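The quote from Stimel, and why I haven't signed it

I have been putting off writing this one. Partly because the whole thing is still open, and partly because Mikkel Fogh reads this blog and is the person who wants the purchase to go through. Hi, Mikkel. You've heard all of it already.

The short version: our shop packs and labels small hardware kits, hinges and brackets mostly, and for the past year there has been talk of getting a robot arm to do the sorting. In June the talk turned into a quote. Stimel would sell us an arm, a base, a controller and two days of setup. Ukutar would sell us the part that goes on the end of it, plus a set of hand-held grippers that people use to show the arm what to do. You hold the thing, you pick up brackets for a few weeks, and a model learns from the recordings. That's the pitch, anyway.

I'm the one who does the budget, so I'm the one who gets to be unpopular.

My first problem is with the shape of the quote. The arm gets a page and a half, with a nice drawing. The hand-held grippers get one line. Replacement fingers get no line at all. When I asked what a pair of fingers costs I got a reply from a very polite sales guy saying that wear parts are "application dependent." I've bought enough packing equipment to know what that means. We had a label printer once that was practically a gift, and then we spent three years paying for print heads.

So I asked again, and this time I got a number. A finger set is $54. Fine. I can live with $54. What I can't get out of anyone is how many I'd be buying in a year, and a price without a quantity doesn't go into a spreadsheet very well.

Stefaniia Koval, who used to work the bench next to mine and now runs the floor at Pavliuk, has had hand-held units for a while. I asked if I could come by one morning and see what they look like when they aren't in a brochure. She said sure, bring pastries.

What I wanted to look at was the fingers. You can tell a lot about a machine from the parts that touch things. 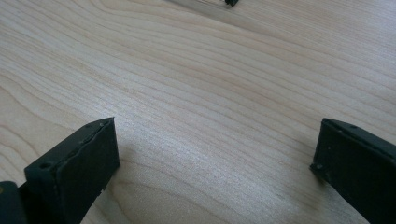

Photo: Pavliuk shop floor, used with permission

Look at the top edges. There are bits of light debris and little bumps along the left one, and the right one has specks and nicks and a corner with a chipped outline. The faces are a bit scuffed too. None of that is a disaster, and I'm not going to pretend it is. It's about what I'd expect from any part that gets pushed at a table all day. But the brochure fingers are spotless, and the brochure budget is built on the brochure fingers.

I asked Stefaniia how often they swap them. She said when somebody complains. I asked if they kept a log of it and she laughed at me. So there goes my yearly number.

Then there's the question of whether worn fingers matter for the recordings. Kyrylo Tkachuk, who does the technical side over there, thinks mostly not, as long as the grip is still good. Ukutar's guy thinks you should change them on a schedule. One of them sells fingers. I'm just saying.

My second problem is labor, and this is the one where Mikkel and I really disagree. The plan says the recordings will be done "during idle time." I have worked here long enough to have a view on our idle time. We don't have a lot of it, and what we have comes in ten-minute pieces while a pallet is being moved. Nobody is going to set up a clean table, get a gripper out, do careful pickups for ten minutes, and put it all away again. If we want recordings we have to pay people to make recordings, and that means hours, and hours need a row in the budget. When I put the row in, the payback moved from the second year to well into the third. Mikkel thinks my hours are too high. Could be. I'd rather be wrong in that direction.

Space is another one. Pavliuk gives over a whole table to this, a decent wood one with a smooth top, and it stays a recording table. I hadn't thought of that. Our benches are steel and all of them have somebody at them. I now have a row that says "table" and I feel silly about it, but a table has to stand somewhere, and in our building somewhere is the aisle by the dock door, where it's freezing for a third of the year.

Third problem, and then I'll stop. The case for all of this rests on the arm handling every kit we make. We have a handful of simple kits and a long tail of weird ones, and the weird ones are what eat our time. When I asked which of our kits had been tried, I was told that similar parts had been handled at a customer site. Similar how? A flat bracket and a bent bracket are similar if you're the person writing the slide. I sent over a box of our ugliest hardware and asked for a trial before we talk about money again. The freight came out of my own small-purchases line, so somebody owes me one.

To be fair to the other side – and Mikkel will check – I liked the hand-held thing more than I thought I would. Stefaniia let me try it. It took me a few minutes to stop fighting it, and after that I could pick up a hinge without thinking too hard. I can see how a person would get quick with it. I have no complaint about the tool. My complaint is with a plan that treats the tool as the cheap part.

What I've proposed instead is small. We buy 2 hand-held units, no arm. We buy 8 sets of fingers along with them, and every time a set is changed somebody writes down the date and what the old ones looked like. We pay for real recording hours on three kits, one of them nasty. There's a mounting kit from Henimik at $679 that I'd also put off until there is something to mount. At the end we'd know what we use up, what it costs us in hours, and whether anyone can stand doing it. Then we look at the arm.

Stimel does not love this. Their discount is tied to buying the whole package and they have told me it won't be around forever. I have never once seen a discount like that fail to come back, usually near the end of a quarter, usually a little bigger.

Ustyna Zhuravel asked me in the lunch room whether I was against robots in general. No. I'd be thrilled to never sort another M4 washer in my life. I'm against signing for something when the rows I care about most are blank.

The ugly hardware box got there last week. I've heard nothing back yet. If anyone reading has run these grippers long enough to have a real count of finger sets per year, on anything metal, please leave a comment or send me an email. I'll take a number scribbled on a napkin at this point.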